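Houda Abou Zeid
April 3, 2026

ok, bread storage thread, because I posted one thing about going off plastic bags and my replies filled up with people telling me I'm doing it wrong
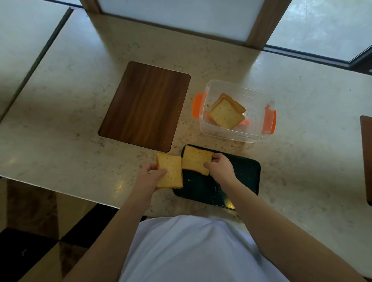 Slices, tray, tub with the orange clips. The whole operation.

So. I buy the square sandwich loaf from Zakow, the bakery by the tram stop, the 800 gram one. There are two of us in the apartment and we never get through it before it goes stale. For years I just twisted the bag shut and hoped!

Now I sort the slices the day I bring it home. Whatever we'll eat in the next couple of days goes in the clip tub on the counter. Everything else gets frozen flat.

The tray is the part people asked about. It's an old black one and I lay the slices on it so they don't touch while they freeze (an hour or so is plenty). Then they go in a freezer bag and you can pull out one at a time instead of attacking a bread brick with a butter knife.

Crumbs get everywhere, by the way. On the tray, on the counter, in the tub. I've stopped fighting it. I tip the tray over the sink when I'm finished and wipe down the counter once, at the end.

My counter is that beige speckled kind that hides crumbs beautifully – great until you lean on it in a dark sweater.

Someone asked if the tub makes the crust soft. Yes, a little. If you want crackly crust this is the wrong thread, go talk to Åsmund Wallin, he keeps his sourdough cut side down on a board and won't hear a word about lids. For plain sandwich bread I like it soft.

Things I've changed since I started:
– I used to put a paper towel under the stack. It stuck to the bottom slice. Gone.
– I used to cram the tub full. Now I stop before the lid has to push down on anything.
– I wash the tub between loaves and let it dry all the way. Learned that one in February with a very fuzzy heel.

Toast straight from frozen, no thawing. Our toaster goes up to 5 and I put frozen slices on 3. Yours will be different, obviously.

For sandwiches I take the slices out while the coffee's going and they're fine by the time I've found the cheese. Grilled cheese you can make from frozen too, just keep the heat low so the middle catches up.

Heels go in their own bag for breadcrumbs. I have so many heels. If anyone has a good meatball recipe that uses a truly silly amount of breadcrumbs, please send it over.

Also yes, I know about bread boxes. My aunt has a lovely one. It takes up half her counter and there are batteries in it.

Going to go make toast now, this thread made me hungry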